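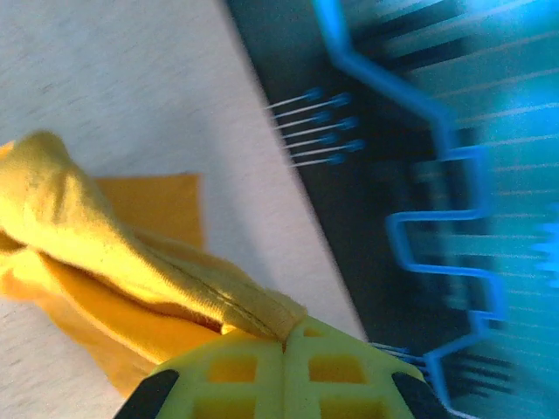
When should a split load be entered as two trips? Enter two trips whenever the trailer is uncoupled between the first and second delivery, even if the same driver finishes the run.

Last updated: June

4.3 Entering a split load in Trenden Dispatch

Before you start, have the bill of lading and the trailer number ready. The tractor must already be assigned to a driver.

1. Open Loads and select New, then Split.
2. Enter the trailer number. Leading zeros are required.
3. Enter the pickup weight in pounds. Round to the nearest 1,000 only if the shipper's scale ticket is missing.
4. Add each stop in delivery order. A split load can have up to 32 stops.
5. For each stop, enter the weight to be dropped. The Remaining field updates when you leave the line.
6. Select Check. If Remaining is not zero after the last stop, the load stays in Draft.
7. Select Release. The trip sheet goes to the driver's handheld.

Note: Loads handed over at the Utuda yard need a relay code on the stop line – use the code printed on the yard pass, without the dash.

Caution: Do not change the stop order after Release. The handheld keeps the old order until the driver signs out, and hours may be logged against the wrong stop. Cancel the trip and enter it again.

If the handheld shows no trip sheet after 3 minutes, resend it from Trips > Actions. After a second failure, read the stops to the driver by phone and record error 40 in the shift log.

Changes to relay codes go through Boglárka Katona at the Hekmont terminal. See 4.4 for empty returns.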